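Dresberg table test

The Dresberg table test is a method for comparing robot grippers on household tableware and food packets. Two arms work from opposite sides of one table, and each gripper model completes 206 trials.

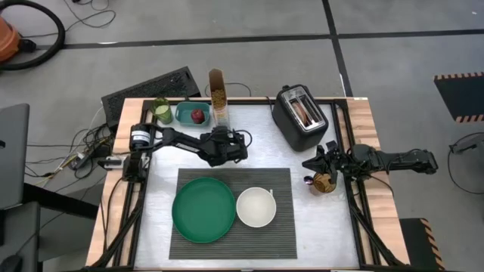

Test table with both arms, the green plate and white bowl on the mat.

The first comparison set the Burker gripper against the Fivell. Both ran on the Nam controller, with a time limit of 20 seconds per grasp. A dropped item counts as a failure, and a slipped one may be tried 2 times. 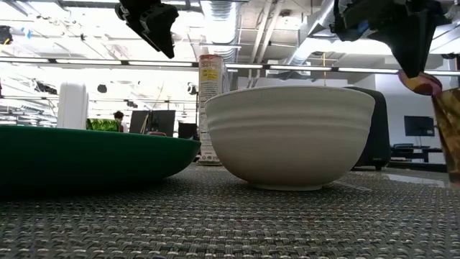
Vol. 2, p. 20

Deep bowls are scored apart from shallow dishes, as a rim grasp needs a different approach angle. Low cameras are compared with an overhead view using the same trial list.
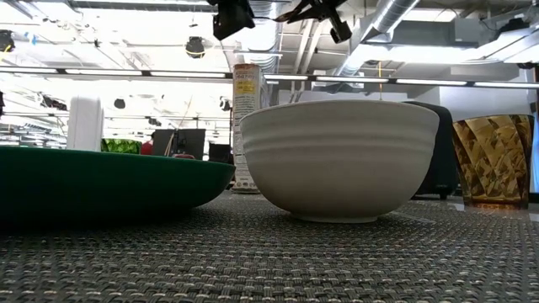
Gripper above a plate, a ribbed bowl and an amber tumbler.

The published results cover 1,008 grasps. Later versions added tinted glassware.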